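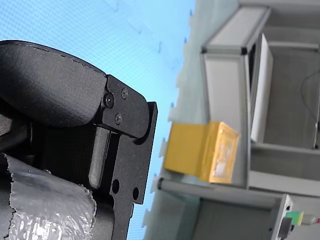
Who Says They're Having a Blast? Tracing the Tamska Set Stories

Project report, entertainment journalism elective
Gwenllian Rees

What I wanted to find out

Tamska is a streaming comedy about two people who inherit the same boat. It was filming over the summer, and for most of August you could not open an entertainment site without reading that its two leads were getting along. They pranked each other. They shared a trailer snack. One of them posted a clip of the other asleep in a makeup chair, and that clip turned into a week of headlines with the words "adorable" and "can't even" in them.

My question was simple. When a site tells me that two actors are having fun on set, how does it know? I went in doubting that it does, and I should say so up front, as my adviser pointed out that I had more or less written the ending before I collected anything. I tried to set things up so that I could be proved wrong. In a couple of places I was.

I refer to the actors as the lead and the co-lead. The report is about the coverage and I didn't want to add two more search results to the pile.

How I collected the articles

I used a news alert and two saved searches, and kept everything in English that mentioned the show and either lead by name. After I threw out pages that were only a cast list or a release calendar, I had 294 articles. I read all of them, which I do not recommend.

For each one I wrote down the headline, the earliest source it named or linked, whether anyone had been interviewed, and whether the writer seemed to have seen the original clip. That last one was a judgment call. If the article got something wrong that is obvious when you watch the video, I marked it as "probably not watched." The makeup chair clip has sound, for example, and you can hear the co-lead laughing before the supposed prank starts. A good number of articles describe her as fast asleep.

I also compared the first 1000 characters of each article against the others to look for copying. I did this with a free text comparison tool and then checked the matches by eye, because the tool gets excited about any two pages that both contain the show's official plot summary.

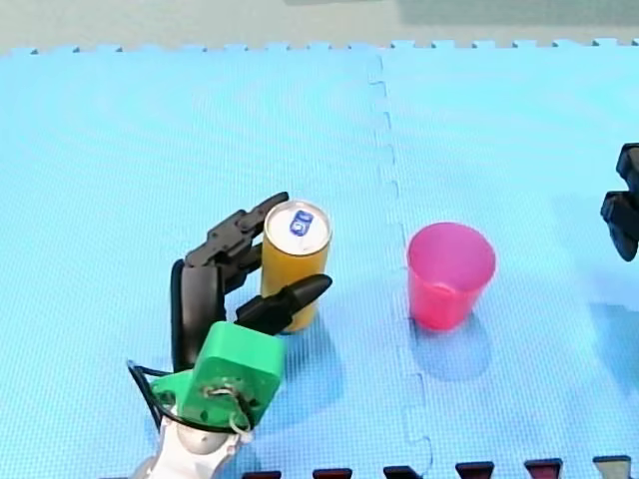

The comparison was where the project got more interesting than I had planned. Articles that looked different at the headline level often had the same second paragraph. The order of the jokes was the same, the same two fan comments were quoted, and in one cluster the same typo ("hilarous") had traveled through five sites before somebody fixed it.

Where the stories came from

Most of the chains I could follow ended in one of three places: the lead's own social account, the show's account, or a site called Haluvance. The first two are what you would expect. Haluvance took me longer to figure out.

It looks like a fan blog. It has a pastel header and a lot of exclamation points, and the posts are signed with first names only. But its Tamska posts were often up within minutes of a clip going live, fully written, with a poll. I type fast and I could not do that. The contact page lists the same mailing address as Hsieh Pivov, a publicity firm that names the show's production company on its client list.

I want to be careful about this. Sharing an address is not proof of anything. Office buildings hold lots of businesses, and the client list could be out of date. I emailed both of them with the same four questions. Haluvance did not answer. Hsieh Pivov sent a polite reply saying that it does not comment on client work and wishing me luck with my studies. I read that reply several times looking for a denial and didn't find one, but I also know that is how people talk themselves into conspiracies.

What I can say is that sites which credited Haluvance treated it as an independent source. They wrote "as Haluvance reports" or "according to Haluvance," and none of them mentioned who might be behind it. A reader three links down the chain would have no reason to wonder.

The missing interviews

Almost none of the articles included a fresh interview. I had expected this. What I had not expected was how many read as though they did. The trick is tense and verb choice. "She gushes" and "he jokes" sound like something said to a reporter, and in nearly every case it was a caption the actor typed under a video. One site wrote that the co-lead "opened up" about the friendship. She had posted two emojis.

There was one real set visit in my sample, from a small regional paper near the harbor where the boat scenes were shot. The writer spent a day there and mostly talked to the crew about the weather and parking. Her article is the only one where somebody is in a bad mood. It was also hard to find. It did not come up in my alert at all, and I only got to it through a link at the bottom of someone else's recap.
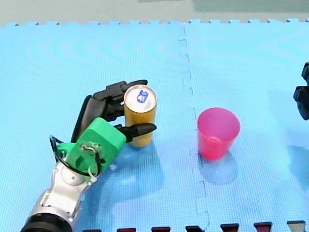
Yellow can and pink cup on the blue mat.

I keep coming back to that regional piece. A person went to a place, looked, and wrote down what people said. It got less attention than a poll asking readers which lead gives better hugs.

What readers made of it

I assumed going in that readers swallow this stuff whole. To check, I copied the public comments under the articles that allowed them and ended up with 2892. I sorted them by hand into believing, doubting, and everything else. The sorting is rough. Sarcasm is very hard to code, and I changed my mind about some comments on a second pass.

The "everything else" group was the largest by far. People talked about the show's first season, about the boat, about their own coworkers, about a different actor with a similar haircut. Among comments that did take a side, doubters were more common than I expected. "PR is working overtime this week" showed up in many forms. So did the opinion that it doesn't matter — several people said they knew it was marketing and liked it anyway, the way you can like a trailer.

That knocks a hole in my original idea. I had pictured a trusting audience being fooled. What I saw looked closer to an audience that shrugs. I don't think the shrug lets the sites off the hook, though. A reader who knows a story is half advertising still deserves to be told which half.

I should add that people who comment are a strange slice of people who read. I have no data on the ones who glance at the headline and move on, and they are surely the majority.
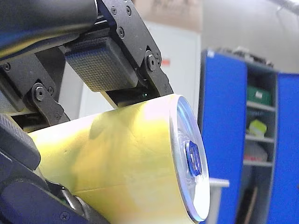
Things I would do differently

My sample leans toward big aggregator sites because those are what the alert finds. The regional paper slipping past it makes me wonder what else did. If I ran this again I would start from a list of outlets and check each one directly.

I also worked alone, so there was no second person to code the articles. My "probably not watched" label in particular should be treated as one student's opinion. I asked my roommate to try a small batch blind and she agreed with me on most of them, but she had been hearing about this project for weeks and was hardly neutral.

I never spoke to anyone who writes these pieces for a living. Two writers I messaged said they would talk and then stopped replying. I would like to know how long they get per article and whether anyone asks them where a clip came from. It would be unfair to blame a person who has twenty minutes and a quota, if that is how it works, and I can't say for sure that it is.

And I never settled the question I started with. Maybe the two leads really are friends. There is nothing in my material that says they aren't. There is very little in it that says they are, either, apart from what they and the people paid to promote the show chose to post.

Presentation note

Slides from my talk on Tue 17 September are in the class folder, along with the spreadsheet. The comment column has usernames removed. The tab labeled "misc" is mostly me arguing with the text comparison tool and can be skipped.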